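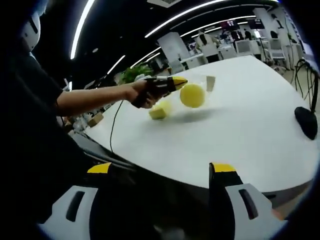
3.2 Objects and table layout

Figure 2. Part of the small-object set on the white table: a yellow sponge ball, a pale yellow sponge cube and a small tan block.

The objects used in the sorting sessions were chosen to be small, light and easy to replace. The full set has 20 pieces, split between soft and stiff. Soft pieces are sponge balls and sponge cubes in several colours. Stiff pieces are thin blocks with flat faces and square edges. All of them can be picked up between two opposing surfaces, and none weighs enough to matter when it is dropped.

We kept some pairs close in colour on purpose. The ball and the cube in Figure 2 are both yellow, but the cube is paler and leans slightly to green. In an earlier round at the Nedine site, the set had one strong colour per shape, and people sorted by colour even when the instruction named the shape. With two yellows on the table the instruction has to be read properly. The tan block has no colour partner in the set and serves as the odd piece in most layouts.

Shape affects how a piece sits. A cube lies flat and stays where it is put. A ball can roll, and on a smooth table it may travel some way before it settles. The thin blocks can be laid down or stood on an edge, and we treat these as two different starting positions. A standing block takes up little room on the table but is easily knocked by a hand going for something beside it. Layouts with a standing block next to a ball were the hardest to complete without disturbing a neighbour, and we return to them in section 4.1.

The table is white and large enough that the pieces never need to be near the rim. We tried a wood-grain surface first and gave it up after two days, as the tan blocks were hard to find against it. White has its own drawback. Shadows show clearly, and a soft grey shadow next to a pale cube can make its lower edge difficult to judge. We did not try to remove the shadows. Most kitchens and workrooms have uneven light, and the people taking part said the shadows helped them tell when a piece had left the surface.

3.3 Layouts

A layout is a starting arrangement of three to eight pieces. Layouts were drawn up on paper at Galbraith and then set out by hand, with no marks on the table itself. The person setting out worked from a card giving the pieces, their order from left to right, and whether any block should stand. Distances were given only as "touching", "near" or "apart". Near meant less than the width of one cube. This was loose, but exact spacing would have taken longer to set than the sorting took to do.

In total we prepared 161 layouts. Each was used more than once, giving 1414 sorting runs over the whole study. Of these, 257 used the smallest layouts, with three pieces only. We began every session with a few of these so that people could get used to the height of the table and the feel of the soft pieces before moving on to the crowded ones.

A run ended when every piece named on the instruction card was in its place or when the person said they were finished. A piece that fell to the floor was left there until the end of the run, then wiped and returned to the set. Sponge pieces picked up dust quickly once they had been on the floor – the pale cubes worst of all – and were replaced when the difference in colour could be seen from a standing position.

3.4 Wear and replacement

Sponge loses its shape with handling. The balls became fuzzier at the surface and the cubes lost their corners, which made the two shapes harder to tell apart by touch. We compared each soft piece with an unused one at the end of every week and set it aside if a corner had torn. The blocks lasted longer. Their corners became blunt, and a few bent slightly, but a bent block will still stand if it is turned the right way round.

Replacement pieces came from the same supplier, Favent, but a later batch of yellow cubes was noticeably greener than the first. We did not mix batches within a session. The Drandura sessions, held in December, used the later batch throughout, and their results are reported separately in Table 3.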